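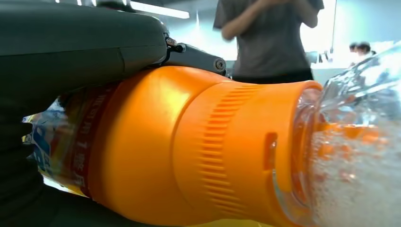
Lanying Tian on the bottles she can't throw out

I got to Lanying's kitchen in Drelside at four, and she was already talking before I had my coat off. Her subject is drink bottles – she has around 200 of them, all with the labels still on!

"I started with the orange ones," she told me. "I like a loud color. And I like a cap with ridges, something you can get a grip on."

She reads the Chinese labels out loud to her neighbor Brahim, who doesn't speak a word of it and loves it anyway. Do the wrinkled labels bother her? "No, no. I never iron anything, why would I start with a bottle?"

Two shelves are full now. In October she's clearing a third – the cookbooks are moving to the hall.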